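From: Soledad Tillman
To: toy-library list
Date: 7/13/24
Subject: Re: Mixed small toys, one tray or several?

On Friday Gráinne Hanrahan wrote:

> We have taken in the Stosteo donation and I need a ruling before I label
> anything. The small items are all under hand size and they do not sort
> cleanly. Balls are easy. Plush is easy. After that I have squeaky animals,
> cloth squares, paper bits, and things I can't name.
>
> The February list says "one category per bin." If I follow that I end up
> with bins holding 2 items each, and the shelf is full already.
>
> Can the small stuff live together in a tray? If so, how do I write it up
> in the catalog, and who washes what?
>
> Gráinne

Gráinne,

Yes, use a tray. The February rule was written for the lending shelf, where a family borrows a bin and has to return the same contents. It was never meant for the drop-in table. I have asked Cletus Abernathy to add a line to the rules page so the question doesn't come up again.

The catalog has 499 records. I don't want a new record for each pink ball. Enter the tray as a single record, type "mixed, small," and put the contents in the notes field by material. Material decides the cleaning method, and cleaning is the only reason we open the record after intake. Color and character names can be left out unless two items would otherwise be confused.

Procedure for mixed trays, replacing the one Demetrius Thibodeaux circulated:

1. Intake check

Pull every seam on the plush and fabric items. Press rubber and vinyl items and look for splits. Anything with a loose eye, button or bead goes in the repair box, whatever its size. Run each item through the small parts cylinder. If it fits, it does not go on the drop-in table at all.

2. Sorting for cleaning

Separate into hard, rubber, and cloth. Spiky balls count as rubber even when the core is stiff. Plush and loose cloth pieces go in the same mesh bag, but knitted or waffle-texture cloths go in a second bag, as the loops catch on hook-and-loop tabs. Paper is not cleaned. If it is creased or marked, recycle it.

3. Cleaning

Hard and rubber items: warm water, dish soap, rinse, air dry on the rack. Squeeze out anything with a squeaker hole and leave it hole down overnight. Do not use the dryer on long-pile plush. Remedios Bustamante lost the nap on a good one that way and it could not be brushed back.

4. Loading the tray

Use a metal tray with a raised rim. The plastic ones bow when they are lifted full. Put a cloth on the table first, dark and plain, one that reaches past the tray on all sides. The cloth stops the tray from sliding and a dropped item is easy to find on it. Square the cloth before loading, as it can't be straightened afterward without lifting the whole thing.

Round items go along the far side, with soft items against them. A plush laid next to a ball will hold it in place. Mix the textures. Children who want the spiky ball will also handle the knit cloth if the two are close together, and Arthur's therapist has asked for that specifically. Full is fine. Heaped above the rim is fine for cloth and plush only.

My tray, loaded to this layout. Polka-dot fabric toy and mint-green knitted cloth toward the left, shiny ball, donut shape, small pink ball and yellow chick in the top row, then the dark blue spiky ball, the cream plush, and the small orange basketball in the upper right corner with the tiger just below it.

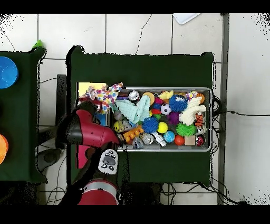 5. Labeling

One label per tray, on the outside of the rim at the short end. Yours will be record 222, which was the wooden train set we retired. Tandeneo labels hold up to wet hands. The Fomero ones peel at the corners within a month, so please use up the remaining roll on storage boxes.

6. Weekly check

Compare contents against the notes field. A missing item is struck from the notes and not replaced one for one. When the tray starts to look thin, top it up from the intake box and rewrite the notes in full.

One open point. Step 2 does not cover toys that are part cloth and part hard plastic. I have been wiping them by hand and would like to hear what others do before I write anything down.

Soledad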